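Druver: bimanual motion and contact planning for soft goods

Last updated: July

Druver is the planning layer in the Ranemmont control stack. It takes a task goal, a segmented view from the head camera and the current joint state, and returns synchronized trajectories for two arms. It was written for work where the object changes shape when touched: cushions, cloths, covers, bedding.

Rigid-object planners assume that the grasp pose fixes the object pose. With a pillow or a hanging cloth that assumption fails at first contact. Druver tracks an edge model instead and replans each arm from it while the other arm holds position.

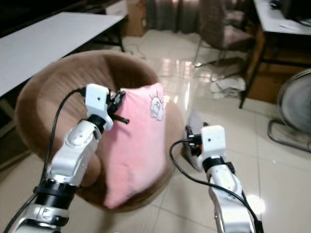

Inmaculada Robles
Planning Software Lead, Ranemmont
July

Contact handling

Each gripper runs its own contact state: free, touching, holding, releasing. A state change on one side is published to the other within a single control cycle. The coordinator can then do one of two things: freeze the second arm, or let it finish its current segment under a reduced speed limit. The setting is made per task, in the task file.

Edge tracking uses up to 300 points per object. Below 40 visible points the tracker reports low confidence and the planner will not start a new grasp. Occlusion by the arms themselves is masked from the joint model before points are counted, so a forearm across a pillow does not shift the edge estimate.

Upholstered furniture is entered in the collision map as a compliant body with two surfaces. The outer surface slows the arm. The inner surface stops it. The gap between them is adjustable, and for a deep round seat we suggest starting with the default and narrowing it only if the gripper halts short of the item. 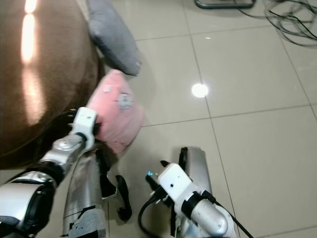 Floor reflections were the main source of false edges up to the previous release. Glossy tile returns bright spots that move with the camera, and grout lines can be mistaken for a fabric border. The Maddocks filter, now included in the base package, rejects any edge that stays on the floor plane over several views. It can be switched off for matte floors to save processing time.

Replay and tooling

The replay viewer loads a recorded run and shows planned and executed paths for both arms on one timeline. Contact states appear as a colored band under each arm. The regression set shipped with Druver holds 2,596 recorded segments, and a full pass can be left to run overnight. Adel Farouk maintains the set; new segments go to him with the task file attached.

Requirements

Joint state and gripper feedback from both arms on a common clock
Head camera calibrated to the arm bases
Sernstead runtime, current or previous release
Log storage for at least 3,000 segments

Known limits

Two cushions in contact may be merged into one object if their colors are close. Cloth folded on itself is tracked by its outer edge only. Cable loops outside the arm envelope are not modeled and should be given a manual clearance value.

Licensing and integration questions: Rania Younis, Ranemmont product desk
© Ranemmont. All rights reserved. Back to top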